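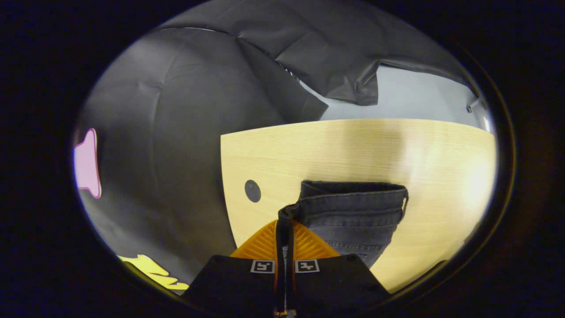
Former Clestel member on TV last night - did anyone else watch?

Home Boards News Members Log in
Search this board Enter keywords Go

mapleporch
I caught the Nilmini Sheikh interview and I've been thinking about it all morning. She's 31 now and spent 14 years inside the Clestel fellowship, the one that owns the big property past Breathnach. She went in with her mom when she was a kid. The part that got me was the bakery. She worked there full time as a teenager, never saw a paycheck, and says she didn't know what a Social Security card was until a clerk at the DMV asked her for one. Did they go easy on the elders or was that just me?

tuckahoe_ray
Not just you. The reporter let Pirmin Wallner talk for what felt like forever about "shared labor" and never asked him who owns the land. It's 1,018 acres and it isn't in the members' names, I can tell you that much. County records are public, go look.

dottie.k
I'm going to be the unpopular one. I bought bread from those folks for years and they were always kind to me. There are 200 people living out there and we heard from one. I'm not calling her a liar! I just think one person's bad time doesn't tell you what it's like for everybody.

mapleporch
Dottie, we heard from two. Aidan Noonan was on for the second half. He left as an adult and his story lined up with hers pretty well, especially about the mail being opened.

dottie.k
OK, I turned it off at the commercial, so that's on me. I'll watch the rest tonight.

harborlight77
My cousin married in and then they both left (different group, Sasance, but the same kind of setup). What people miss is how hard the money part is. They had no credit, no rental history, no work references. She slept on our couch and I had to show her how to set up a bank account. She still misses the singing, by the way. She'd go back for the singing and nothing else.

tuckahoe_ray
So is the lawsuit about wages or what? The show went right past it.

harborlight77
Wages, yes. Bríd Mac Suibhne is the lawyer, and she said the claim only covers the bakery and the furniture shop. The mail thing isn't in it.

quietcreek
I grew up on a family farm and I never got a paycheck either. Where's the line? I mean it, I'm asking.

mapleporch
Fair question. I'd say your folks weren't selling to grocery stores under a company name and telling you that you'd lose your family if you quit. But I'm no lawyer.

quietcreek
Well, we did sell to the grocery store lol. But I take your point on the second part.

dottie.k
Back again. Watched all of it. The mail part bothered me a lot and Wallner's answer was no answer. I still wish they'd talked to somebody who lives there and is happy. I know at least one who'd say so.

tuckahoe_ray
Would she be allowed to say anything else, though?

dottie.k
That's a low blow, Ray. She's a grown woman and she drives herself to town.

Fiachra Horgan (moderator)
Keep it friendly, please. Also - no posting names or addresses of people who still live on the property. I took down one comment already. The hearing is in April and I'll start a new thread for it then.

harborlight77
Thanks Fiachra. Does anybody know if the full interview is online? Pumen only has the short clip on my TV.

mapleporch
The station's own site has the long version. You have to sit through an ad first.

Last updated 9:40 pm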